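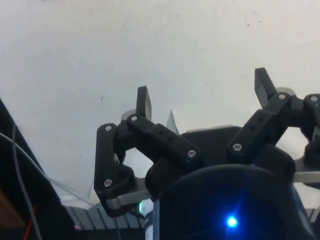

COLLECTIONS AND STUDY ROOM

Handling Table Returns in March

The Saarela Study Room will reopen its handling table to members in March, following the completion of work on the Buno bequest. The bequest consists of 400 small objects, among them 74 smooth stones and 17 bowls and dishes. Each item has been entered in the register and assigned a storage tray.

Viktória Farkas, Keeper of the Study Collection, has revised the table guidelines for the new season. The table will be covered with an off-white cloth, laid without pressing so that its folds give rounded objects some support. Small bowls are to be placed well to one side, clear of any heavier piece. Members are asked to remove rings and watches before the session begins. 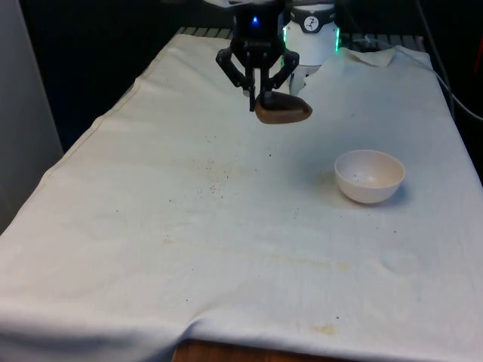 May members bring their own objects to the table?
Personal objects may be brought by prior arrangement with the Keeper. They must be declared at the front desk on arrival and kept apart from the bequest.

Places are limited, and requests should be submitted in writing to the Study Room office. Trays may be requested by register number — the printed list is available at the front desk.

Issued 19 December 2021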